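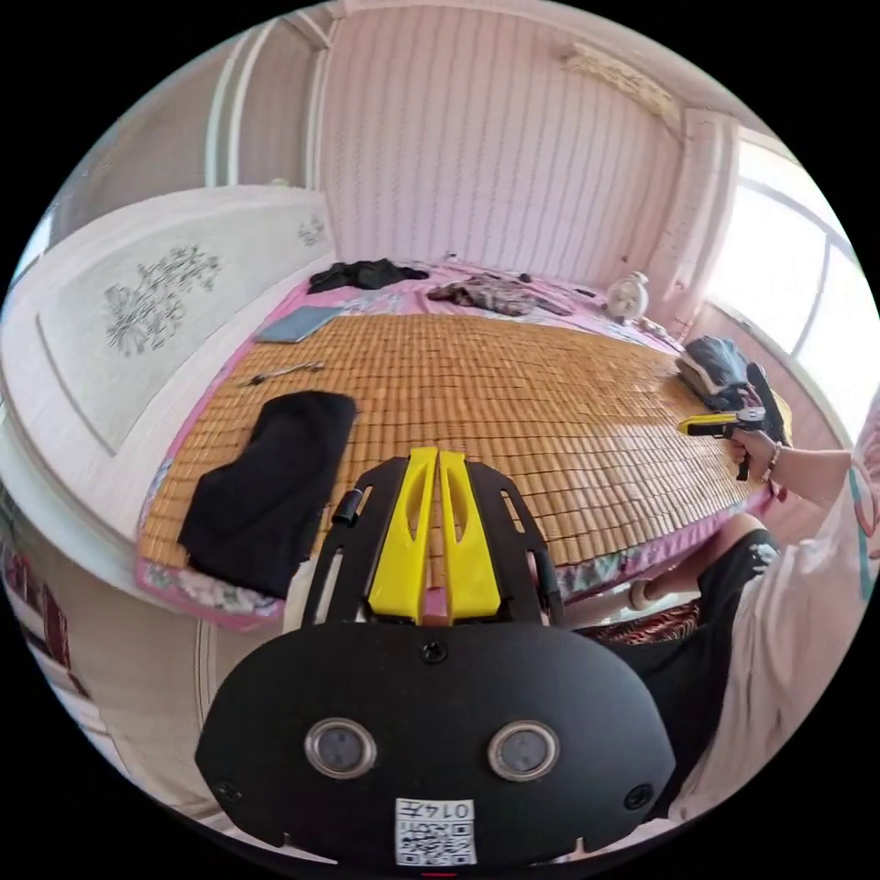

A reader wrote in after my August post to say that 3190 dollars is a lot to pay for a pair of hand-held grippers, and that for the same money you could get a small used robot arm and still have change for a table to bolt it to. Another comment, signed only "Markar owner," said the Markar kit costs less and does the same job.

Both are fair points, so I'll go through what the money buys.

The kit is the Windden two-hand set. You get two grippers with yellow fingers, a charger, a spare set of fingers, a hard case and a year of the Suser software. There is no arm. You hold the grippers yourself, do the job you want a robot to learn, and the recordings go up to Suser, where they get cleaned and turned into something you can train on. If you already own an arm, Windden sells the matching end for it separately. I don't have that part yet.

I've had the set for 3 months. Most of my recording is clothes and small tools, done on a bed, which gives me more room than my desk. My count as of this morning is more than 400 recordings, and Suser kept most of them. The ones it threw out were nearly all my own fault – I moved too fast, or turned my wrist so far that it lost track of the hand.

Things I like: the fingers come off with no tools. The squeeze feels even from open to closed. Setup the first time took me one evening, and now I can start in a few minutes.

Things I don't like: the grippers get heavy. After an hour my thumbs hurt. The manual skips the part where you pair the left and right hands, and I had to write to support to get it. They answered the next day. Suser also gives you only 200 uploads a month on the basic plan, and I hit that in my second month.

As for the Markar, I borrowed one for a weekend. It is lighter and I liked the handle better. It only comes as a single hand, though, and folding a shirt with one hand is slow going. If all you want is pick and place, buy that one and save the money.

Maruyama has a two-hand set on the way too. I've asked for a loaner and will post when I get it.

Posted November 4, 2023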